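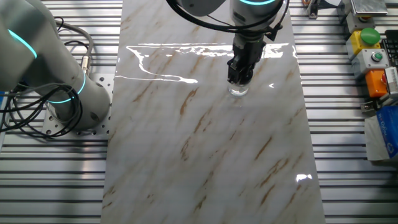

Marble-patterned panel on the slotted worktable.

Scripting Engineer, Tools and Runtime (Lua)
Veker, Brirent office or remote
Full time, permanent

Veker maintains Atier, a scripting layer that lets designers and technicians attach behavior to events without recompiling the host application. Atier is used inside our own editor and by outside teams who license it. We have an opening for an engineer to work on the structure of the script library and the tools used to edit it.

Background

The standard library began as one file. It has since been divided into modules, but the event table has not. It is still a single source file with more than 600 handlers, registered in the order in which they were written. Adding a handler means editing the file in at least two places, and merge conflicts are frequent. The person hired will own the work of breaking this table up. A design note by Shengli Jiang describes two possible approaches (per-module registration at load time, and a generated index built from annotations). Neither has been approved. Candidates who reach the second interview will receive a copy.

Duties

Split the event table into modules that can be loaded, tested and replaced separately.
Define a naming scheme for events and write the migration script for existing projects.
Maintain the loader, including dependency order and detection of circular requires.
Extend the editor's outline view so that a handler can be found by event name, module or last change.
Review library changes submitted by designers. Expect up to 20 reviews a week near a release.
Keep the reference pages in step with the code. Reference text is generated from comments, so most of this work is done in the source files.
Take part in the support rotation, one week in six.

Required

Solid working knowledge of Lua, including metatables, coroutines and environments.
Experience with at least one event-driven codebase that you did not write yourself.
C or C++ at a level sufficient to read and fix the binding layer.
Git, including rebasing a long-lived branch.
Clear written English. Design decisions are made in writing.

Useful

Parser or linter work.
Experience moving users off a deprecated API.
Familiarity with the Language Server Protocol.
Spanish or French.

A degree is not required.

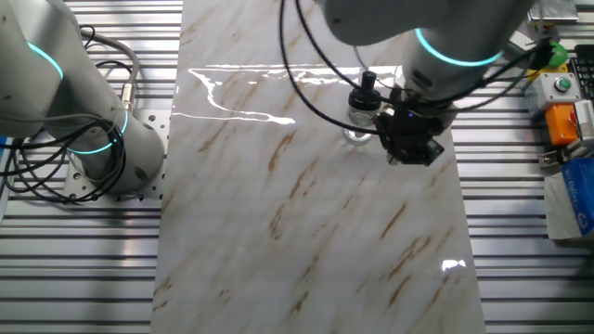
Robot arm on its perforated mounting plate.

Team

The runtime group has seven engineers and reports to Maricruz Zavala. Editor tools are handled by Aurélien Marchal's group, and this position works with both. The groups share one issue tracker and one release schedule. Releases go out every eight weeks, with a freeze in the final week. The last major release was in February.

Terms

40 hours a week. Core hours are 10 a.m. to 3 p.m.; the remainder may be arranged as you like. Remote staff are expected on site for two planning weeks a year, with travel and lodging paid by Veker. Salary depends on experience, and the range is sent to every applicant before the first interview. Equipment is supplied. Work on outside open source projects is permitted with written notice, provided it does not include licensed Atier code.

How to apply

Send a resume and one code sample in any language. The sample should be a module or a script that you reorganized after it had grown too large, along with a short note on what you moved and what you left alone. If the code cannot be shared, send the note by itself and describe the structure before and after. Cover letters are optional.

Applications go to Ainhoa Aranda in recruiting, through the form on the Veker careers page. Choose reference "Atier Library". The closing date is April 4, 2019. Applications that arrive later will be held for the next opening.

The process has three steps: a phone call, a paid exercise done at home on a small part of the event table, and an interview with both groups. Applicants who are not moving forward are told so by email after each step.

Agencies: please do not contact the hiring managers directly.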